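Ticket 141: Gripper closes above dark fabric, no pick
Opened by Perla Rosales, Mellgate shared workshop

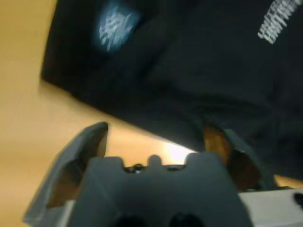
Category: Manipulation / Grasp depth

Status: Closed, with one item moved to a new ticket

Setup
Arm is the Orevari build on the long bench. Gripper is the two-finger printed one, gray, second revision. Wrist camera feeds the Flimar board, which does the edge detection and sends a target pose to the arm controller. Task is the shirt fold: find the near edge of the garment, approach low, pinch, lift, drag back over.

Symptom
With light shirts the pinch works most of the time. With the black one the fingers close a little above the cloth and come up with nothing. The controller reports a good grasp anyway and carries on through the fold motion with empty fingers. Lateral aim is fine. The fingers arrive over the diagonal edge where the fabric meets the tabletop, and the slight lift in the cloth along there should make it an easy pick.

Expected
Fingertips touch the table with light pressure, slide under the lifted edge, close.

Log

Entry 1. Re-ran the table height routine. Offset came back within 1 mm of the stored value. Put the old value back. No change in behavior.

Entry 2. Swapped the black shirt for a light gray one, same place on the bench, same script. Picks normally. Swapped back to black, misses again. So it depends on the cloth and the mechanics are probably fine.

Entry 3. Saved the height estimates for 54 approaches on the black shirt. In 23 of them the estimate at the edge was more than 6 mm too high. The rest were scattered, mostly high, a few unusable. On the gray shirt the same numbers sit in a tight band.

Entry 4. Looked at the wrist view during approach. There is a bright pale patch of reflected light on the tabletop, just past the top of the gripper body and close to the fabric edge. Bright wood directly against black cloth. The edge finder is locking onto the border of the glare in some views and onto the cloth in others, and the height estimate comes from the difference between the two. Exposure was on auto, which makes it worse. As the black fills more of the view, the exposure climbs and the glare spreads.

Entry 5. Fixed the exposure at a value that works for the wood. Misses dropped but did not go away. The cloth now reads as nearly flat black with few folds to match on, apart from the printed areas. The lettering gives plenty of features and they are all in the wrong place, well back from the edge we want.

Entry 6. Moved the bench lamp to the other side and bounced it off the wall. Glare still there but weaker. Fixed exposure plus moved lamp: clean picks on the first few tries, then a miss when the shirt was laid down at a steeper angle.

Entry 7. Stopped trusting the camera for height. The script now takes x and y from the camera, ignores z, and lowers until motor current on the wrist joint rises past a threshold. Then it backs off 1 mm and slides in. Threshold took a while to settle. Too low and it stops on friction in the joint -- too high and the fingers flex. Using the Ochoa driver's filtered current reading, the raw one is too noisy.

Entry 8. Full run with the new descent. Black shirt, four orientations, lamp in both positions. All picks good. Cycle is around 4 seconds slower per fold, acceptable for now.

Cause
Height estimate from the wrist camera is unreliable where dark fabric borders a reflective part of the table. Auto exposure made it worse.

Fix
Touch-off descent on all garments. Exposure locked. Lamp position marked on the wall with tape, please leave it there.

Still open
False "grasp good" report. The check only compares commanded finger gap to measured gap and passes if they match, so closing on air passes too. Needs a minimum gap or a current check at close. Moved to its own ticket, assigned to me.

Note for anyone using the arm in July: the locked exposure was set with the blinds down. If you run with them up, redo the exposure first and write the old value on the sheet.

-- P. Rosales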